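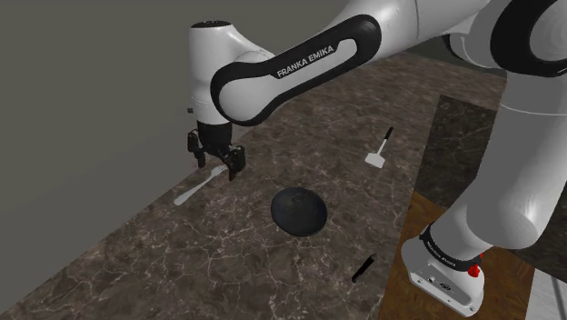

A Franka Emika arm over a dark marble countertop, with a fork below the gripper.

Asta's third album enters the national chart at number 2

The third album by the duo Asta, Diltamach, entered the national album chart at number 2 this week, according to the listing dated 2026-04-10. It is the duo's highest position so far. The previous album, Nerora, peaked at 43 and left the chart after 3 weeks. The first did not appear in the top 200.

The chart combines physical sales, paid downloads and streams, with streams converted to album units at a fixed rate. Diltamach drew most of its units from physical copies, chiefly the double vinyl edition. Records with this profile tend to fall sharply in the second week, once preorders have been counted. Nerora sold mainly as downloads and moved from 43 to 174 over its run.

Diltamach has eleven tracks. Zoriana Pavliuk sings and plays viola; Karthikeyan Kulkarni handles keyboards, programming and most of the mixing. The basic tracks were recorded live in one room, with the viola close-miked and the keyboards sent through a small tube amplifier. Overdubs were kept to backing vocals and one brass part, on the closing song.

"We had a rule that a take could be edited at the bar line and nowhere else," Kulkarni said. "We broke it on two songs. I can still hear both edits." 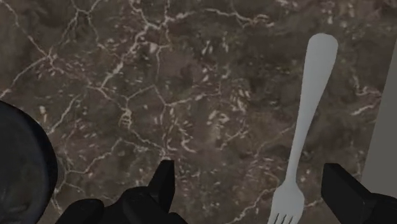 Light gray fork on brown marble with pale veins.

The label, Hnatiuk, issued the album on vinyl, CD and download on the same day. The vinyl was cut from a separate master with less limiting, and the difference is easy to hear on the second side, where the low end of the organ has more room. The CD and download share one master. Track order is the same on all formats, but the vinyl fades the sixth song early to fit the side.

Pavliuk said the label had asked for a shorter opening track and was turned down. The opener runs just under eight minutes and has no chorus. A radio edit went to stations ahead of release and is not on the album – it will be the B-side of the next single, due in May.

A second vinyl pressing has been ordered. Hnatiuk has not given a quantity. Copies from the new run will have a plain black label in place of the printed one and will otherwise match the first.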